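Naylor Row Counter and Stitch Gauge Set

Product Overview

The Naylor Row Counter and Stitch Gauge Set is supplied by Wullesby for use by hand knitters, crocheters, teachers and guild workshops. The set consists of one tabletop row counter, one flat stitch gauge and a printed reference card. It is suitable for work in any yarn weight from lace to super bulky.

The counter records up to 200 rows before it must be returned to zero. A single press of the top key advances the count by one. The side wheel moves the count back, so that a row that has been ripped out can be removed from the total. The display is mechanical and requires no battery.

The stitch gauge is cut from a single sheet of steel with rounded corners. It has a square window for counting stitches and rows in a finished swatch, and 16 needle sizing holes along the lower edge. US sizes are stamped on the front and metric sizes on the back.

Measuring a Swatch

Wash and dry the swatch in the same way the finished item will be washed and dried. Lay it flat without stretching it and place the window over the center of the fabric, away from the cast-on and bound-off edges. Count the stitches across one row, including any half stitch at the side of the window. Half stitches add up over the width of a sweater and should not be left out.

Knitters who work in the round should also swatch in the round. Many people purl more loosely than they knit, and a flat swatch may give a different result.

Versions Available

Platulel - standard counter with white numerals on a dark ground.
Hesik - large numeral counter for low vision users. The case is wider and has a nonslip base.

Both versions include the same gauge and reference card. The reference card is also sold separately in packs of 7 for classroom use.

Care

Wipe the counter with a soft dry cloth. Do not oil the mechanism. The gauge may be washed by hand and should be dried at once - standing water will mark the stamped numerals over time.

Ordering and Returns

Individual sets are shipped from stock. Guilds and schools may request a written quotation from Phyllis Bellamy, Education Accounts, at the Wullesby office. The next production run of the Hesik version is scheduled for September and will be limited to 3000 units.

Unused sets may be returned in their original packaging. Counters that fail to advance or reset correctly will be repaired or replaced upon inspection. Please include the packing slip with all returned items.
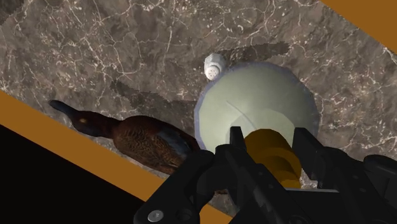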